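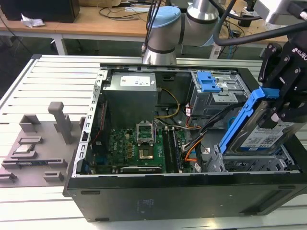 Why does the course begin with storage when the processor is the more delicate part? The question was put in writing after the July session, and the order of topics has been kept. Storage devices are the parts most frequently replaced in a working desktop, and the habits required to handle a drive (power removed, hands on the edges, cables identified before they are moved) are the habits required everywhere else in the case.

Drimirby Technical Institute
Desktop Hardware Service I
Unit 4: Internal Components, Removal and Refitting

Purpose of the unit

Students completing this unit should be able to open a desktop tower, identify its principal assemblies, remove and refit a drive carried in a caddy, and inspect a processor socket without touching the contacts. The unit assumes that the safety material in Unit 1 has been read and signed. Students who have not signed the safety sheet may observe but may not work on a machine.

Practical work takes place in Room 122. The lecture is repeated on Wednesday for the evening group. The notes below replace the Sarpong notes used in earlier terms; the older notes remain useful for terminology but describe a different style of case.

4.1 Preparing the machine

Shut the machine down from the operating system and wait for it to power off. Set the switch on the power supply, where there is one, to the off position and withdraw the power cord. Disconnect the monitor, keyboard, network and any other external cables. Press and hold the power button for a few seconds to discharge what remains in the supply.

Lay the tower on its side with the access panel facing upward. The work surface should be level and clear of loose screws. Connect the wrist strap to a bare metal part of the chassis before the hand enters the case. The strap is worn for the whole exercise, including the inspection.

Remove the side panel and stand it or lay it where it will not be knocked. Some panels are released by a latch, others by thumbscrews at the rear. A panel that does not move with light pressure has a fastener remaining. Find it.

4.2 Principal assemblies

The power supply is a closed metal box, normally fixed at one corner of the chassis. It is never opened in this course or in any other course at the Institute. A supply suspected of being faulty is replaced as a complete unit.

The motherboard carries the processor socket, the memory slots, the expansion slots and the connectors for storage. It is fastened to standoffs and remains in place throughout Unit 4. Removal of the board is covered in Unit 6.

Drive cages are metal frames that hold drives, either directly with screws or by means of a removable caddy. Caddies and release handles are often molded in a bright color to indicate a part that is meant to be operated by hand without tools. The color is a convention of the manufacturer and should be confirmed in the service manual.

Cables fall into two groups. Power cables run from the supply and are commonly bundled; in standard wiring, yellow conductors carry 12 volts, red 5 volts, orange 3.3 volts, and black is ground. Data cables run between the drives and the board. The color of a data cable has no electrical meaning and must not be used to decide where it belongs.

4.3 The processor socket and memory 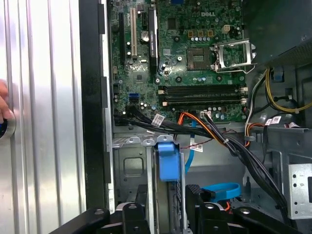 A closed bracket would protect the contacts better during the lesson, according to a comment received from the Filleo campus, and the bracket should be raised only when the instructor calls for it. The comment is accepted in part. The bracket may be raised at the start of section 4.3 and must be lowered before any drive work is done over the board.

In a land grid array (LGA) socket the contacts are in the socket and the processor has flat pads. The contacts are fine springs. They bend under very slight pressure and are seldom straightened successfully. Do not blow into the socket, wipe it, or point at it with a screwdriver. Inspect it under the bench lamp from more than one angle; a bent contact reflects light differently from those beside it.

The retention bracket is hinged and held closed by a lever. Release the lever by pressing down and slightly outward, then raise it fully. The bracket follows. Lower the parts in the reverse order and do not force the lever if a processor is fitted and resistance seems excessive.

Memory slots have latches at their ends. Open the latches before inserting a module, align the notch in the module with the key in the slot, and press evenly on both ends. Where a board has several slots, consult the manual for the order in which they are to be filled.

The coin-cell battery maintains the clock and, on many boards, the firmware settings. Leave it in its holder during this unit. A student who dislodges it should report this so that the settings can be checked.

4.4 Removing and refitting a drive

Removal. Note the position of the power and data connectors and record them on the worksheet. Withdraw each connector by its body, never by the wires. Operate the release on the caddy and draw the drive out along the line of the cage. Place it on the antistatic mat with the label upward.

Refitting. Check that the drive is seated fully in its caddy. Present the caddy squarely to the cage and slide it in until it engages. A caddy entered at an angle may catch on the cage wall; withdraw it and begin again. Reconnect data, then power. Both connectors are keyed and fit only one way. 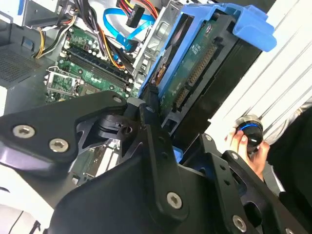

Figure 3. Hard drive in its blue caddy, with motherboard and cable bundles.

Hard disk drives are sensitive to shock even when unpowered. A drive that has been dropped is to be set aside and tagged, whether or not damage is apparent. Students should not test it themselves.

Before the panel is replaced, look along the edges of the case for trapped cables and confirm that no cable rests against a fan.

4.5 Assessment

The practical assessment lasts 20 minutes and covers sections 4.1 and 4.4. Section 4.3 is assessed by a written paper worth 10 points. Credit is given for correct sequence as well as for the finished result, and a drive refitted without the wrist strap in place receives no credit.

Reading: Donell Workshop Manual, from page 69 to the end of the chapter. Worksheets are to be handed in before leaving the room.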